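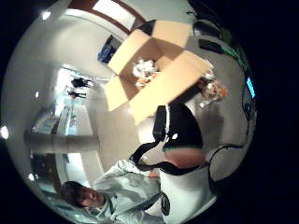
An open cardboard box with white packing material inside.

Packing and Returns Assistant (part-time)
Ehlers, Darkham

Ehlers sells replacement lampshades and light fittings by post. We are looking for a packing and returns assistant to join the day shift at our Darkham unit.

Hours: 24 a week over 3 days. Tuesday is a fixed working day and the other two can be agreed. Shifts start at 8.30am and include a paid break.

The work
You will pick orders from the shelves, check them against the packing slip, wrap and box them, and have them ready for the 4pm collection. In the afternoon you will open returned parcels, note the condition of the contents and book them back into stock. A normal shift is 80 parcels. Larger orders go out on pallets through Hovden, and you will help to label these.

What we need from you
Careful handling of glass and ceramic items
Clear handwriting and basic computer use
Able to stand for most of a shift

Packing experience is useful but we will train you. Stock is recorded in Cindero, and you will be shown how to use it in your first week.

Pay and benefits
Hourly pay is reviewed every September. Staff discount, free parking and a bike shed. The 294 bus stops at the end of the road.

To apply, send a CV and a short covering letter to the Ehlers office in Darkham, quoting reference 900. Please say which days you can work. Interviews will be held at the unit.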